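Grip training

Grip training is the branch of strength training that works the hands, wrists and forearms. It sits a little off to the side of the big lifts, and yet almost every lift done with a bar depends on it. Lifters who take it up for a month or two often find that their rows, deadlifts and chin-ups move along with it, and a good many stay with it for its own sake. It has its own contests, its own tools and a very friendly crowd of followers.

Kinds of grip

Coaches usually sort grip strength into four kinds. Crushing grip is the power to close the fingers against the palm, as in a hard handshake. Pinch grip is the power to hold a thing between the thumb and the fingers with no help from the palm. Support grip is the power to hold on for a long time, as when hanging from a bar or carrying heavy handles. Open-hand grip is used when the object is too thick for the fingers to wrap all the way around.

A lifter can be superb at one of these and ordinary at another. People with strong crushing grips are often surprised the first time they try to lift a smooth plate with the thumb and fingertips. The thumb has its own muscles at the base of the palm, and they get very little work from a normal bar.

Wrist strength is usually treated as a fifth area. It covers bending the wrist up, down and to each side, and turning the forearm. Levering a hammer slowly from the vertical and back is the classic test, and it is a wonderful one — the weight can be tiny and the effort enormous.

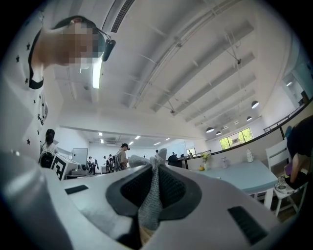

Muscles involved

Most of the muscles that close the fingers are in the forearm, and they pull on the fingers through long tendons that cross the wrist. The deep finger flexor bends the fingertips, and the shallower one bends the middle joints. The muscles inside the hand itself spread the fingers, draw them together and move the thumb.

The extensors, on the back of the forearm, open the hand. They also hold the wrist steady while the fingers squeeze, so they are working hard in any firm grip. Many programs add light band work for them: the fingers are put inside a rubber loop and spread against it for high repetitions.

Tendons adapt more slowly than muscle. A beginner may feel ready for a much harder tool after a few weeks, while the tissues at the elbow and fingers still need time. Soreness on the inner side of the elbow is the usual early sign of too much work.

Tools

The spring gripper is the best-known tool. It has two handles joined by a coil, and the aim is to bring the handles together. Good ones are sold in graded steps, and the joy of them is how plain the goal is. Either the handles touch or they don't!

Thick bars and thick sleeves turn any barbell or dumbbell exercise into open-hand training. The Lustby handle, a revolving thick handle hung from a loading pin, is popular in small gyms. Its free rotation means that it will roll out of the fingers as soon as they begin to open.

Pinch blocks may be wood or steel. The Dravmont block is a two-hand pinch device with an adjustable width, and lifters spend long evenings finding the setting that suits their hands. Plates held smooth side out do the same job for next to nothing.

Wrist rollers, sandbags, thick ropes and towels hung over a chin-up bar make up the rest of the usual kit. Buckets of rice are still used for light finger work, and chalk is allowed in nearly all training and most contests.

Training methods

Two or three sessions a week suit most people. Heavy gripper work is done in short sets of one to five repetitions with long rests. Holds and hangs are done for time. Beginners generally start with hangs from a bar, loaded carries and plate pinches, and bring in the heavier grippers later.

Placement in the week matters. Grip work done the day before heavy pulling tends to spoil the pulling, so many lifters put it at the end of a back session. Negatives, in which the gripper is closed with help and then resisted as it opens, are highly effective and very tiring. They are normally kept to short blocks.

The Henao ladder, named for the gym where it was first used, is a simple scheme for support grip. The lifter hangs for a short time, rests for the same time, hangs a little longer, and goes on until the hands give out. Jhair Ospina, who wrote it down, advised stopping the ladder one rung early in all sessions but the last of the month. 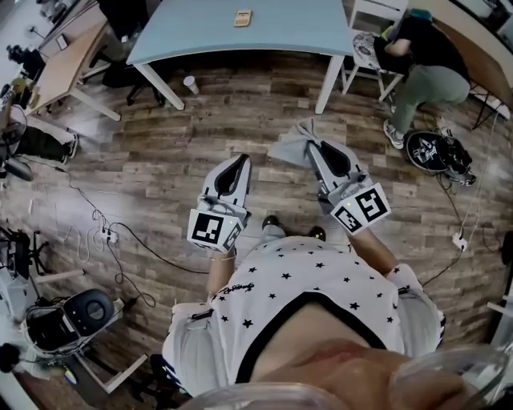

Helmi Heiskanen disagrees with the early stop and has argued that the last rung is where a hang teaches the most. In her view a lifter who always lets go by choice never learns what the fingers feel like just before they slip, and that knowledge is worth a sore forearm. She does accept the shorter version for anyone who also climbs.

Both forms are in use. Gyms that run the ladder in groups tend to favor the Ospina version, while lifters preparing for a timed hang usually go to the end.

Competition

Grip contests are cheerful, noisy affairs. A typical meet has a gripper event, a two-hand pinch, a thick-bar lift and a medley, in which lifters work through a table of awkward objects against the clock. The Pleltia Open, held each January, is known for its medley of 17 objects, among them a blank steel disk that few entrants get off the floor.

Scoring differs from meet to meet. At Pleltia the winner of each event receives 100 points and the others receive a share of that, in proportion to the weight lifted. Ties in the medley are settled by time.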